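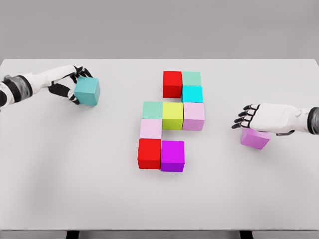
Cube week, part whatever

Quick one tonight, I have laundry going and a 7am call. But I promised Thắng I'd write down how the sim collection is going before I forget all of it, so.

Short version: we have 49 good demos of the two-handed cube task. Need a lot more. 3 evenings in a row of me in a headset moving colored blocks on a white table that doesn't exist. My shoulders are wrecked.

Longer version. The task is dumb on purpose. Cubes in the middle, cubes off to the sides, two arms. Each hand brings a cube in and adds it to the group. The grid doesn't have to be neat, I leave gaps, I leave it stepped like a bad staircase. Thắng wanted it tidy at first and I talked him out of it. If every example ends in a perfect square, the policy learns perfect squares and then has a meltdown the first time a cube is half an inch over.

Why sim and not the real arms? Money, mostly. Also the real ones are at Buluvby until the end of October and I can only get in there on Fridays. In sim I can reset the table with one button. Real cubes roll under the radiator. I've lost a whole Friday to a cube under a radiator.

Colors

This has been the big argument. Rosalind's first cube set was six colors, all far apart, easy. Loss went down nicely, everybody happy. Then we changed the instruction to name a color and it turned out the model had learned "red" and "everything that isn't red". So now the set is full of near misses. Two light pinks in the group plus the one under the right hand, a lavender-pink that I'd swear is the same pink until they're next to each other. Cyan in the pile and teal in the left hand. Mint, mint, yellow-green. I get them wrong too! I called teal "the blue one" in maybe a third of my voice labels and had to go back and redo them by hand.

Still not sure repeats are good. Two bright reds means "pick up the red one" is ambiguous, and Rosalind says good, people are ambiguous. Desmond says it's noise. I lean Rosalind but ask me after the next training run.

Hands

Left is fine. Left curls around the cube and keeps it just over the table, and I've gotten in the habit of holding it there while the right catches up. Which is a problem, because now a lot of my episodes have the left hand parked with a cube and the right hand doing all the thinking. Latrice watched the playback and said it looked like someone holding a coffee at a party. She's right. The model will copy that. It copies everything, including the little wobble I do when I'm about to sneeze.

So new rule for myself, swap who goes first every episode. I wrote L and R on sticky notes and flip them over. High tech.

Right hand is worse. I come down over the cube with fingers open and then I can't see it, the palm is in the way of my own view. So I hunt. Little pokes. Some of those are OK as recovery examples, but I don't want half the dataset to be hunting. Things I've tried:

– coming in lower from the side. Works, but the fingers hit the neighbor cube if the table is crowded

– leaning my head over. Works great for me, useless for the fixed camera the policy gets

– just committing. Close the fingers, see what happens. Weirdly this is the best one?

The second one is the trap. If I'm using a view the policy doesn't have, I'm teaching it to know stuff it can't know. I threw out 14 episodes over that. Hurt a lot. Keisha wanted to keep them and mark them as low quality, but we don't have a plan for what low quality means so out they went.

What I keep, what I toss

Keep: clean ones, slow ones, ones where I bump a cube and fix it.
Toss: headset lost tracking, fingers passing through a cube (the contact settings are still bad, I know, Desmond, I know), anything where I stopped to answer the door.

I used to toss the bumps also. Dont do that. First policy we trained on only pretty episodes would nudge a cube, and then freeze, forever, like it had broken a vase.

Numbers

The goal is 4,000 episodes but most of those will be generated, we take my demos, shuffle the starting positions and colors, replay and keep whatever still ends up OK. So the human ones need to be varied more than they need to be many. That's the theory anyway. Keisha has the script half working, it still spawns a cube inside another cube sometimes and they both shoot off the table at insane speed. Kind of love it.

Next: lighting. The wall is plain gray and the shadows are soft every single time, and the real room at Buluvby looks nothing like that, it has one awful window. Rosalind is adding random lights this weekend. Then I redo some of the pinks becuase I don't trust my labels.

Ok dryer just buzzed. If anyone has a good trick for seeing past your own palm please leave a comment, I'm serious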